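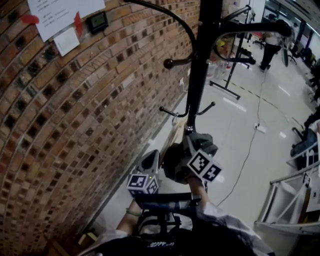 Carndale Waxed Cotton Dressing, 200 ml tin

Home / Coat care / Wax and reproofing

In stock

If you've got a waxed jacket you're fond of, you'll know the moment when the rain stops running off the shoulders and starts soaking in instead. Ours tend to go at the elbows first, then across the back where a rucksack rubs, and by the second winter there's usually a pale crease or two down the front. It's nothing to worry about. Waxed cotton is meant to be topped up now and again, and a jacket that's looked after this way can easily outlive the person who bought it (my own came to me from an uncle, and the lining has been replaced twice).

Carndale is the dressing we use ourselves, and it's been on our shelves longer than any of the others. It's a soft wax, a bit stiffer than shoe cream when cold, and it melts down to something like thin honey when you stand the tin in hot water. It goes on clear, so you can use it on olive, navy, brown or black. Expect the colour to look a shade deeper afterwards - most people rather like that, but do try it under the collar if you're unsure.

One tin will do a full-length coat once, or a short jacket with enough left over for a hat and the odd patch. If you're treating several things at once, have a look at the big workshop tub, which holds 2,000 ml and works out a good deal cheaper. There's also a 75 ml travel size for touching up seams.

How to use it

Brush off dried mud with a stiff brush, then sponge the coat with cold water. No soap, please, and never the washing machine. Let it dry all the way through, which can take a day or more in a cool house.

Stand the open tin in a bowl of hot water until the wax has gone runny. Change the water when it cools, as the wax thickens up again quite quickly. Don't put the tin on the hob or in the microwave.

Lay the coat flat on newspaper and work the wax in with an old cotton cloth, a small area at a time. Take it gently along the seams and go twice over the shoulders and elbows. Keep clear of the inside, the pockets and any corduroy on the collar - wax on corduroy is there for good, I'm sorry to say.

When you've covered everything, go over it slowly with a hairdryer and wipe away any shiny patches with a clean bit of cloth.

Hanging it up afterwards

A freshly waxed coat wants to hang on its own overnight, somewhere warmish, with a bit of air on every side. It will mark wallpaper, car seats and other people's scarves for the first day or two. Use a wide hanger if you have one, or a hook with a rounded end, and keep it off the radiator. 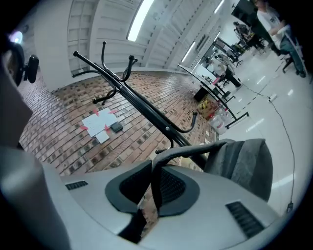 A black metal coat rack.

Storing the tin

Lid on, cool cupboard, away from children and pets. It keeps for years. If it looks grainy after a cold spell, warm it through and give it a stir.

Details

Contents: 200 ml
Weight with tin: 185 g
Colour: clear
Smell: faint, a little like candles, gone in a few days
Suitable for: waxed cotton jackets, hats, bags and dog coats
Not suitable for: breathable synthetics, leather, suede, wool, unwaxed canvas you'd like to stay soft

What customers have said

"Did my husband's old fishing jacket on the kitchen table and it's come up lovely. Used more than I thought I would on the sleeves, so I'd order two if it's a big coat." Valentyna Yurchenko

"Good wax. Took me three goes at heating it, as I was being mean with the kettle. Rain beads off now." Matvii Mykhailiuk

"Four stars only for the lid, which is a devil to get off. Used a spoon handle in the end." Svyatoslav Hrytsenko

Price and stock last checked 2024-05-04. We don't send wax by post in July, when the vans get hot and the tins leak, but you're very welcome to collect from the shop all summer.

Rather not do it yourself? Lukian runs our rewaxing bench and is happy to take coats in over the counter. Please empty the pockets first! He's very good about returning conkers and dog biscuits, but they do get in the way. Small tears can be patched at the same time, so just point them out when you hand the coat over.

You might also like

Clernau stiff mud brush
Boateng wide-shouldered hanger
Mindo cotton cloths, pack of five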